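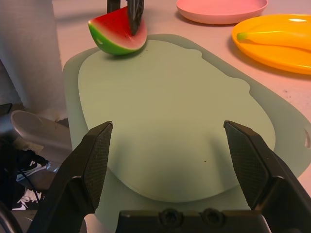
Chopping board

A chopping board (also cutting board, in some kitchens just "the board") is a flat slab put under food while it is cut. Protects the table from the knife and the knife from the table. Found in nearly every home kitchen, usually more than one. Also made in play versions for children, sold alone or with toy food.

Contents
1 Name
2 Materials
3 Shape and parts
4 Use
5 Cleaning
6 Play boards
7 The Fosville collection
8 See also

Name

"Chopping board" is the usual British form, "cutting board" more common in North America. Bread board and cheese board are separate things, though plenty of households use one slab for all three. In older Fosville inventories the word is simply "bord", no second word given.

Materials

Wood is oldest. Beech, sycamore, maple, olive. End grain boards are kinder to a knife edge but heavy and dearer. Long grain ones are lighter, mark sooner.

Plastic boards came into homes much later. Light, cheap, any colour. Scratched surfaces hold stains - beetroot, turmeric, tomato. Some are moulded in one piece, others join a firm cutting surface to a softer or see-through rim.

Glass is easy to wipe, hard on knives, noisy. Marble and slate mostly for pastry and cheese. Cork turns up now and then.

Shape and parts

Rectangle most common. Round, oval and paddle shapes also sold, and since the spread of moulded plastic a good many free shapes with no straight side at all - blobs, leaves, fruit outlines.

Parts that may be present:

Cutting surface. The area meant for the knife. Can be level with the rim, sunk below it or raised above.

Rim. Sometimes a diferent colour or finish from the middle. Gives the hand somewhere to hold.

Juice groove. A channel round the edge, for meat and wet fruit. Not found on all boards.

Hanging hole or notch. For a hook or nail.

Feet. Small rubber pads, or a damp cloth underneath, which does the same job.

Use

The board goes flat on the worktop, long side towards the cook if it has one. Food with a round back (melon, squash, onion) is halved first and laid cut side down. A wedge of watermelon sits fairly well on its rind but will rock; the usual way is a straight downward cut across the wedge, one slice at a time, fingers curled back.

Raw meat and fish are kept apart from salad and bread. Many professional kitchens use colours for this. Common scheme in Britain: red for raw meat, blue for raw fish, green for salad and fruit, brown for root vegetables, yellow for cooked meat, white for bread and dairy. At home the colours are mostly a matter of taste.

Cleaning

Hot water, washing-up liquid, a brush. Rinse and stand on edge to dry. Wooden boards shouldn't soak and shouldn't go in the dishwasher, they split. Plastic ones usually can, check underneath for the mark. Onion and garlic smells come off with half a lemon and salt. Wood wants oiling now and then, mineral oil and not cooking oil, which goes sticky.

A board with deep cuts is replaced, or planed if wooden and thick enough.

Play boards

Toy boards are sold for pretend kitchens, often with a blunt knife and food that comes apart. Older sets were painted wood with pegs or a strip of hook-and-loop between the halves, so the "cut" makes a sound. Newer food is often moulded plastic. Watermelon is a favourite - red flesh, black seeds, striped rind, easy for a small child to name. Other regulars are carrot, egg, bread roll and fish.

Real boards get borrowed for the same game. Idalina Macedo, writing on play kitchens, notes that children lay out a board much as adults do, food at the back and a clear space in front, and that the knife is very often left standing in the fruit. Her notes cover 200 play sessions at the Paiva nursery. Tadeo Navarrete disagreed on the point about the clear space and put it down to arm length.

The Fosville collection

The household museum at Fosville holds 355 boards, the oldest dated one from 1917, a sycamore round with a burnt-in sheaf of wheat. Began as a gift from Hélder Amaral, a joiner, who had kept offcuts and worn-out boards from houses he worked in. Bernardo Bragança drew up the first list. Oratile Kekana redid it later by material, and it's her numbering that is used now.

Item 914 (numbers don't run in order, the list takes in other kitchen things as well) is a school board from Cinenen, worn through in the middle to a hole the size of a coin. Shown every July with the bread knives.

Plastic boards were left out untill fairly late. The first taken in was a Lolus picnic board with a folding handle, handle missing. Free-shaped boards are kept in a drawer of their own, they don't stack with the rest.

See also

Bread board
Draining board
Kitchen knife
Mezzaluna
Toy food
Worktop

Page last checked 12 May 2024. Materials section needs more on bamboo.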